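The Mridha fingers had dropped the dinosaur on pick 297, and Korenthorpe wanted a number by morning. She swapped in the Juseck pair, tightened the screws and started the count again.

By 454 she had stopped watching the arm and was listening to it. The old fingers clicked when they closed. The new ones made hardly any sound.

At 698 she ate her sandwich standing up.
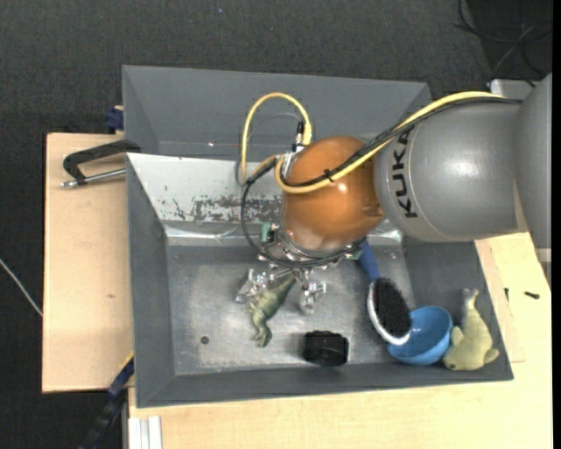
Words and photo: the author, night-shift test technician

She wrote "Juseck, softer" in the log and let it run. The brush was next, then the bowl. She pulled her chair closer to the bin.

Contact | © 2020 Stilach | Back to top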